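Sulletia Neighbours' News, 03/03/2018

The white table in the craft room

Many of you have asked me how to care for the white table in the craft room at Vornen Hall, so I write it down in this issue. In January we sorted the whole room. It took us five evenings, and we filled six boxes with things that had no colour label and no owner. The table was the last job. I think it is the one we should have done first, because everything in the room passes over it sooner or later.

A pale surface is very pleasant to work on. You find a dropped pin quickly, and you see the true colour of your thread or your paint. But it also shows each small mark, and a mark on white stays in the eye even when it is short and thin. Please put the cutting mat under your knife every time, also for one small cut. The mats are behind the door, three of them, and the largest is for the fabric group.

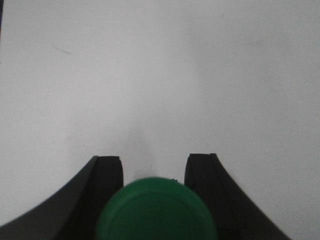

For cleaning we use a soft cloth, warm water and a little dish soap. Please do not use the rough side of the sponge. I did this myself in my own kitchen some years ago, and the shine never came back in that place. If there is dried glue, lay a damp cloth over it for nine minutes or so long as your tea takes, and then lift it with an old plastic card. Go slowly.

Small round things are a different question. Glue sticks, markers and short pieces of dowel like to roll, and in our room the floor is a little lower on the Baxter Street side. I ask you to stand them in the jars. Green things go in the green jar and so on, it is easy to learn. The lids for the jars are in the drawer, but the drawer is stiff and you must lift it a little when you pull.

The next open evening starts at 6. Bring an apron, and a jar with a wide mouth if you have one at home that you don't need.

9 comments
Shared 5 times

More from this newsletter
Winter coats: what is still on the rack
Flernon Park path closed for repairs
How to label a shelf so the label stays on
Seed swap, list of varieties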